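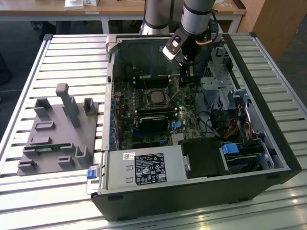
Gripper over the memory slots, tower on its side, no cooler on the processor.

Saturday, bench 2, Gudar trial kit

Second session with the kit. Flilia calls it "a teardown cell for the small refurbisher," and the brochure has a man in a clean shirt drinking coffee next to it. I had the coffee. The shirt was beyond us.

Job for the morning: memory modules, fixture to board. The fixture is the best thing in the package so far. Flat plate, upright slots, heavy enough to stay where you put it. If they sold it alone I'd buy it and save everyone a lot of meetings.

The teaching software is another matter. It wants every waypoint named before it will save a path, and it rejects names with spaces after you have typed them, never during. Ours now include "above," "above_b" and "above_really." Imani Mwakyusa has asked me to stop. She has to read the logs.

Speed setting goes up to 1000. Units are not given anywhere in the manual. Ran at 800 to start, fine over open bench, a bit brisk near the power wires on the right wall of the case, so I put the keep-out box back in and made it fatter. The software took 955 as well and then refused 960 — no message, just a red field. Asked Flilia support, who said it was "a known preference."

Things I want before we sign anything:
- approach angle stored with the tool and not with the path
- a slot pitch we can edit ourselves (Mfinanga boards don't match their template)
- a force readout in a unit found in nature
- the stop button somewhere other than behind the monitor

Cable along the gripper needs a second tie. It curves out farther than I'd like when the wrist turns, and the drive cage is all corners. Imani has the ties.

Hustemdale shop wants our opinion before they order theirs. Current opinion: hardware yes, software maybe, brochure no. Their towers are mostly slimmer than ours, so they should ask for a reach test on their own cases and bring the worst one.

Next: same path with the case turned end for end, to see if the teach points come along or sulk. Leave the fixture bolted down.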